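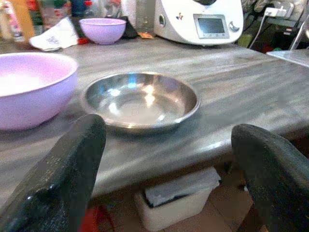 Marwa Soliman
Translator, working on the Ghoneim recipe cards

1/ I've spent the winter reading other people's recipe cards and I need to talk about it. There are 1,283 of them, they lived in shoe boxes in Venov, and I'm having the best time. Long thread, get a drink.

2/ Quick background. The Ghoneim family kept a bakery and then a boarding house, and everybody who cooked in either place wrote things down. Four generations, three languages, and a lot of very bad pencils. My job is turning it all into English that a person could cook from.

3/ What I expected: recipes. What I got: recipes, plus bus times, plus who owes who for eggs, plus a really long argument about whether a certain cousin can be trusted with the oven. All on the same card. Sometimes in the same sentence!

4/ The thing I want to talk about is measuring. 287 of the cards have no quantities at all. None. A list of ingredients, one verb, done. "Flour, butter, sugar, the usual. Bake." The usual WHAT, Auntie.

5/ At first this drove me up the wall. Then I started reading the cards in the order they were written (you can sort of tell from the handwriting and the paper) and I got it. These weren't written for strangers. The person reading already knew the cake.

6/ So the card is a reminder, the way you might write "call Mom" and not "pick up the phone, enter the following digits." I love that. It also makes it a nightmare to translate.

7/ When there ARE amounts, they're wonderful. A partial list of units so far:
a coffee cup
the blue cup
the blue cup, not full
an egg's worth of butter
a handful (mine, not yours)
as much as it takes
enough for Thursday people

8/ I still don't know who the Thursday people were. My guess is boarders who ate in one day a week. They come up on eleven different cards and they were clearly very hungry.

9/ "An egg's worth of butter" sounds vague and it works great, by the way. You have the egg right there on the counter. You cut a lump of butter the same size. I've been doing it for weeks and my cookies have never been better.

10/ The blue cup is my white whale. It shows up for rice, for semolina, for sugar, for lentils. Nobody in the family has it anymore. One grandson remembers it as a mug. His sister is sure it was a measuring scoop that came in a bag of something.

11/ So how do you translate a cup you can't find? Ratios! If a card says three blue cups of semolina and one of sugar, then it doesn't matter how big the cup was until you get to the eggs. Eggs ruin everything. Eggs are the only honest unit in the box.

12/ That's how I'm getting at it, though. Find the cards with blue cups AND eggs, bake them at a few different cup sizes, see which one comes out like something a person would want to eat. I've eaten so much semolina cake. I'm not complaining.
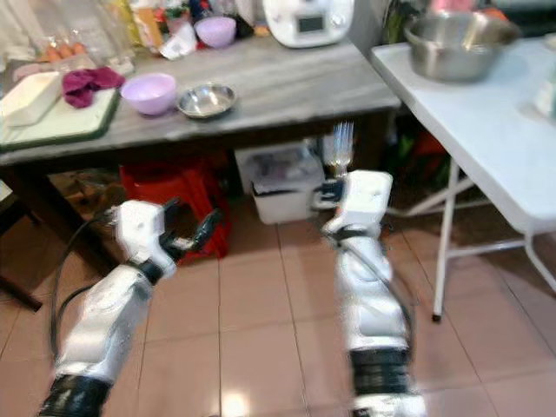

Tile floor, glass utensil holder, long table behind.

13/ Okay, verbs. Verbs are the other half of this. One writer (I call her Round Hand, for her handwriting) has a word she uses for mixing that isn't in any dictionary I own. It's not stir and it's not beat. I asked everyone.

14/ An older reader wrote in to say her grandmother used it for working butter into flour with just the fingertips, lifting as you go. I went back and tried it on every card where Round Hand uses the word and it fits all of them except a soup.

15/ I have no explanation for the soup.

16/ Heat is fun too. Before the boarding house got an oven with a dial, the cards go by paper. You put a scrap of paper in the oven and watch it. "Paper goes yellow" is for sponge. "Paper goes brown" is for bread. "Paper goes" is for flatbread, and I laughed out loud at my desk when I read it.

17/ (Please don't try that one, my translation gives it in degrees.)

18/ And time! Hardly any minutes anywhere. You bake until the smell reaches the stairs. You simmer while you do the beds. One jam is done "when you are tired of it," and I made that jam in February and I'm here to tell you it's exactly right.

19/ I went back and forth on whether to keep those lines or swap in normal ones. A cook in a different house has different stairs. In the end I kept them and put a time in brackets after. You get the stairs and you get 25 minutes, and you can pick.

20/ A few people have asked how I keep track of it all. Every card gets typed up in Prolance with its stains noted, and yes, I note the stains. A greasy card is a card somebody used. The cleanest card in the whole collection is a recipe for aspic.

21/ The greasiest is a plain lemon cookie. Six ingredients. It has been copied out at least four times by different people and each one changed something. One takes out half the sugar. The next one puts it back and underlines it twice.

22/ You can follow a whole family quarrel through that cookie. Somebody adds cardamom. Somebody crosses it out. Somebody else writes, very small, in the corner: "she is wrong, add it." Reader, I add it.

23/ My other favorite hand belongs to a kid. He must have been nine or ten, he spells everything by ear, and he was obviously told to copy out the bread recipe as a chore. He gives up halfway through the kneading and draws a horse. It's a good horse!

24/ I asked if the horse could stay in the printed version. Gikuvo, who are doing the book, said yes before I finished asking. It's going to get its own page.

25/ Where things stand: 400 cards fully translated, which feels huge until I look at the boxes. The first book will be a selection anyway, mostly baking, with a chapter of soups and one of pickles. The pickle cards are the crankiest writing I've ever worked with and I adore them.

26/ A sample, from a card on pickled turnips: "Wash them. Wash them again, I saw how you did it." That's the full first step. It's signed, too, so everybody knew exactly who was talking.

27/ If you've got a box like this at home, some things I'd do. Keep the cards in the order you found them until you've made a note of it. Copy the backs as well as the fronts. Don't clean anything. And write down who's who now, while someone can still tell you whose G that is.

28/ Also, cook from them before you type them up. I did it the other way around at first and had to redo a whole batch. Half the strange lines make sense the minute your hands are in the bowl – "stop when it stops sticking to you" was a total mystery until I had dough to the elbows.

29/ And ask about the dishes! The cup, the pan, the big spoon. People keep the recipe and give the pan away, and then the cake comes out flat for thirty years and they blame the flour. I've now heard a version of this from two separate families.

30/ Things I'm still looking for help with, if anybody here has ideas:
– a spice called only "the red from the corner shop"
– a cheese that is "like the other one but cries"
– whatever a "winter spoon" is

31/ Edit on the cheese: several of you have said a brined cheese that weeps when you slice it, and I think you're right, thank you! It'd fit the pastry it goes in. Trying it tonight.

32/ Winter spoon is still wide open. It's used for honey every single time. My best idea is that cold honey piles up higher on the spoon, so you'd get more of it, but I'd love to hear from someone whose family said it.

33/ Next up is box six, which is mostly things with apricots. I'll post the lemon cookie as soon as I've settled on the sugar. Cardamom stays in.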